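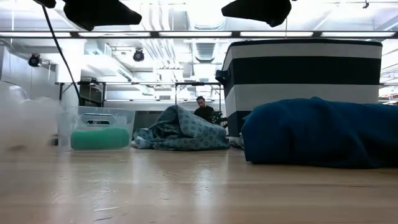

Bench 2, cloth sorting, striped bin and clear bin both out.

Sun 25 October

Week 3 of the Traltex trial, and I'm in on a Sunday again (my own choice, it's lovely and quiet for swearing at things). Carried on with the Yeon arm kit and the laundry task that Norley want to see before they'll talk about a second order.

Did 31 runs on mixed cloths. The thin patterned one is still my favourite nuisance: when it bunches up the grippers take two layers, and then the whole lot comes up as a lump! The thick dark blue one is far better behaved. It gets picked by the fold nearly every time, though dropping it into the tall striped bin is another matter. 4 drops caught on the rim today and I had to help each one in by hand, so I've marked them as fails.

The table is too shiny. With the ceiling lights on full there are two bright bands down the wood, and I'm fairly sure the vision software dithers when a cloth edge lies across one. Want to try a matt mat under everything before I go blaming Traltex for it.

Support, then. They answered my ticket about the gripper pads, which was good, but the answer was a link to the page I'd already quoted at them, which was less good. Softer pads are an extra, price on request. I've requested!

The teaching mode is great, I have to say. Showed it a new pick in the time it took the kettle to boil, and it was decent from the second go.

Still to do:
Matt mat (Jovthorpe stores had some, check)
Move the striped bin nearer and redo the rim drops
Chase pad price
Ask if the trial can run on to February, I don't want to decide on these numbers

Log saved in the usual folder, arm parked.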